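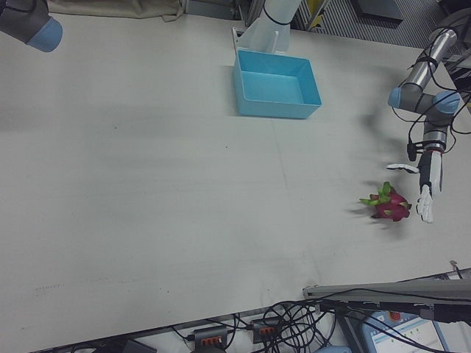
Vorness Ollus Wireless Controller

6 min read

The Ollus is the wireless controller Vorness put out in April, and we stock it at Rashidi Games because people kept asking for it at the counter. It costs $100. You can get a decent controller for a lot less than that, we sell several of them, and I'd like you to read the rest of this page before you put one in your cart.

I've had an open unit at home since it came out. Most of what follows is from using it on the couch with platformers, one long role-playing game and more fighting games than is good for my thumbs.

What the box says

Vorness makes a big deal of the sticks. They use magnetic sensors, and the box says "drift-free for life." Whose life, it doesn't say. Magnetic sticks do avoid the usual wear that makes a character wander off a ledge while you're getting a drink, and mine haven't drifted. But I've only had them since the spring, and plenty of cheap sticks would pass that test too. The spring that pulls the stick back to center can still get tired, and no sensor will save you from that.

The warranty, by the way, covers the sticks for the same length of time as every other part. If the maker really believed in "for life," I'd expect to see it there in the small print. I looked. It isn't.

The sticks in use

They're good. A little stiff out of the box, then fine. Small movements register where they should, and walking slowly past a sleeping guard is possible without holding your breath. In racing games I noticed the difference most. In 2D platformers I couldn't tell you which controller I was holding, and I tried it with my eyes off the thing and a friend swapping them on me.

There's a setting to shrink the dead zone to nothing. Leave it alone. With no dead zone the camera creeps, and you'll think you've bought a broken controller and bring it back to us.

Buttons and D-pad

The face buttons click, loudly. Some people love this. If somebody is asleep in the next room, they won't. The D-pad is the best part of the whole controller and gets one line on the back of the box. Diagonals come out clean, quarter circles come out as quarter circles, and I stopped getting accidental jumps in the older fighting games. If you play a lot of retro collections, the D-pad is the one reason I'd give you to spend the money.

Shoulder buttons are ordinary. The triggers have a switch that makes them short and clicky for shooters or long for driving. It works. It's also placed where my middle finger rests, so I've changed modes in the middle of a race more than once.

There are back paddles as well, and they can be assigned to anything. I assigned them to nothing after the first evening. If you grip hard in tense moments, you'll press them, and a heal item wasted at full health is a sad thing to watch.
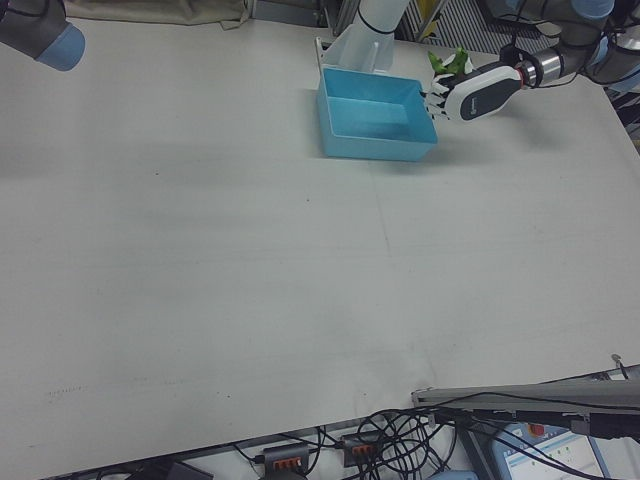
Vorness sells a hard travel case for the Ollus, and it costs another $20. The case has a cutout for the controller and a pocket for the cable, and the pocket is a bit too small for the cable that comes with the controller. If yours travels in a backpack every day, fine, buy the case. If it lives under the TV, an open light-blue plastic bin like the one on the white table will hold it along with whatever else you play with, and you can drop it in without lining anything up. I've never seen a controller hurt by a plastic bin. I've seen several hurt by a dog, and a case only helps there if you remember to close it.

Battery

The claim is 20 hours. I got near that with the rumble turned down and the lights off, which isn't how it comes set up. With everything on, expect to charge it more often than you'd like. The battery is sealed in, so when it gets old you're opening the shell with a small screwdriver and voiding things. A controller that takes plain rechargeable AAs looks dull next to this one, but it will still be working when the kids are grown.

It does play while plugged in, with no fuss.

The Prastton app

To change the paddles, the lights or the stick curves you need Prastton, the maker's app. It wants an account. Why a controller needs my email address I couldn't tell you, and the help page couldn't either. Once you're in, the app is plain and quick enough, and settings save to the controller itself - so you can set it up once and then delete the app. That's what I did.

Skip the "pro profiles." They're stick curves with exciting names. I went through the lot and ended up back on the default.

Lag

Vorness prints a very small number for wireless delay and doesn't explain how it was measured. I don't own the gear to check it. Played on the dongle it feels instant to me. On Bluetooth it feels a touch slower, and I dropped some parries I normally land, though I could also just have been tired. Use the dongle if you have a free port.

In the box

- Ollus controller
- USB dongle
- USB-C cable
- Spare stick caps, tall and short
- Setup leaflet

No case, no wall charger, no dock.

Should you buy it?

If your present controller works, keep it. If it drifts, a repair at our counter costs a good deal less than this and takes 3 working days when we have the part. If you want a great D-pad and you've got the money, the Ollus is a good controller with a silly box, and I'd sooner sell you one now than have you buy it expecting it to make you better at games. Mine didn't make me any better.

Returns are the same as for everything else in the shop. Bring back all the bits, including the dongle. People forget the dongle.

- Upendo Rashidi

Page last checked June 2026

Comments

padthumb
Agree on the D-pad. Got mine for a shooter and I've ended up using it for old beat-em-ups almost every night. The paddles came off in my head on day one.

Marrowgate
Does the trigger switch loosen up at all? Mine is so easy to knock that I put tape over it.

Upendo Rashidi
Mine hasn't changed. Tape is what I'd do too.

quietcouch
The clicking is no joke. My wife asked if I was typing. Went back to my old one for evenings.

lowbattery_lee
Tried the app on an old tablet and it wouldn't install. Worked on my phone. Would've liked to know that before I bought it, maybe put it on the page?

Related items

- Ollus travel case
- Ollus spare stick caps, tall
- Wired arcade pad, basic
- Rechargeable AA batteries with charger
- Stick repair, drop-off service
- Used controllers, tested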